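**2023-09-06 – Imlow arm, block sorting, workshop table**

Continued from the list Liesl left on the board. The goal is still the same: pick one block, turn it, put it through the correct hole of the sorter box. For now I only work on the pick.

Changed before starting:

- finger opening limit set back to 24 (it was 22, too narrow when a block lies at an angle)
- approach speed down to 5 in the Pap config, only for the last part of the way
- wrist camera calibrated again, file saved as `uvholm_1228`

The old calibration was from March and I do not trust it anymore.

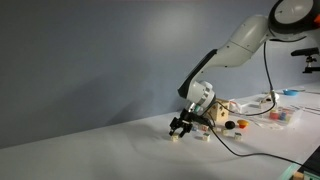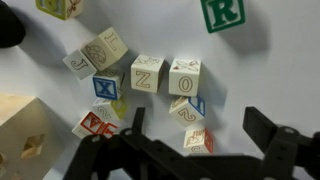 *First: side view, gripper over one of the blocks. Second: wrist camera, fingers open, X and Z blocks in view.*

The detector likes the painted letters. With the thin brown outlines it is much less sure, and when two blocks touch each other it draws one big box around both. I think we need more training pictures with touching blocks – Olaia Esteban has the labeling tool on her laptop, I will ask her.

Shadows are also a problem. Liesl Reisinger proposed a second lamp from the other side, I want to try this before I change anything in the code.

Open points:

- the cable from the wrist needs a clip, I do not like how it lies on the table
- order spare finger pads from Tatmont
- decide if the pick order should be by distance or by confidence

Config is pushed to the branch `pick-only`. Please do not merge yet.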